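Giuliana Cuervo
Thread on dilution ratios for refillable cleaners, and why the number on the label keeps confusing people. Long. Mute if you only came for the bike posts.

1/
A ratio of 1:300 on a concentrate means one part product to 300 parts water. It does not mean one part in 300 total. At this strength the difference is far below what your measuring cap can resolve, so ignore it. At 1:3 it matters a lot.

2/
Worked case. 1:3 gives four parts total, so the product is 25 percent of the mix. If you read it as one part in three total, you mix at 33 percent. Same label, a third more concentrate per bottle.

3/
The US trade habit is ounces per gallon. 128 fluid ounces to the gallon, so 1:128 is one ounce per gallon and 1:64 is two. Handy if you fill buckets. Less handy if you fill bottles, where nothing comes out even.

4/
I refill in milliliters for that reason. Wellura all-purpose is labeled 1:400. For a 400 ml fill that is 1 ml of product. A kitchen teaspoon is 5 ml. You cannot do this by eye and you should stop trying.

5/
Use an oral syringe from the drugstore, the kind with 0.1 ml marks. Mark it with tape so it never goes back in the medicine drawer.

6/
Order of filling: water first, then concentrate, then turn the bottle over slowly a few times. Concentrate first gives you a bottle of foam, and you stop short of the line because the foam looks like liquid.

7/
Gondow glass cleaner is sold in two strengths under nearly the same label. The older one is 1:10, the newer one 1:40. The ratio is printed next to the batch code on the back. I have mixed the wrong one twice. The streaks are how I found out.

8/
Spray bottle, and a long white table:
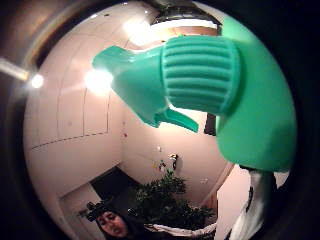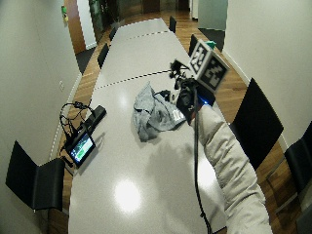

9/
Trigger output. Most household triggers deliver somewhere near 1 ml per pull, but the spread between models is wide. To measure yours: prime it, spray 20 pulls into a cup on a kitchen scale, divide grams by 20. For anything this dilute, grams and milliliters are the same number.

10/
My Telteo trigger came out at 1.2. The Farahani one, sold as a "fine mist" head, came out at 0.7. If you switch heads and keep your old pull count per surface, you have changed the dose and probably the contact time too.

11/
Contact time is the part people skip. A disinfectant has to stay visibly wet on the surface for the full time on the label. A fine mist on a warm day can dry well before that. More pulls, or a wetter cloth. Turning up the concentration does not fix it.

12/
It usually makes things worse. Extra surfactant does not evaporate. It stays as a film, the film picks up dust, and you clean more often. If a tabletop feels tacky an hour after wiping, go over it with plain water before you buy a different product.

13/
Hard water. Mine is 300 ppm as calcium carbonate, which is hard by any scale. Some of the surfactant gets tied up by the calcium, so a weak mix can underperform. Try distilled in one bottle before changing the ratio. A gallon costs little and the test takes one Saturday.

14/
Shelf life after dilution is shorter than for the concentrate. The preservative is diluted along with everything else. Read the label for a figure. If there isn't one, I date the bottle and dump it after a month – sooner if it turns cloudy or smells off.

15/
Label every bottle with product, ratio and month. Mine say things like "AP 1:400 December". Never top up a half-full bottle with a different product, and never put anything acidic or any ammonia where bleach has been. Chlorine gas and chloramines are real hazards at kitchen scale.

16/
Correction to 10: the Telteo figure was taken with a new trigger. After 3 refills it had dropped to 1.1. I'll remeasure the Farahani head when that bottle is empty and add the number under this post.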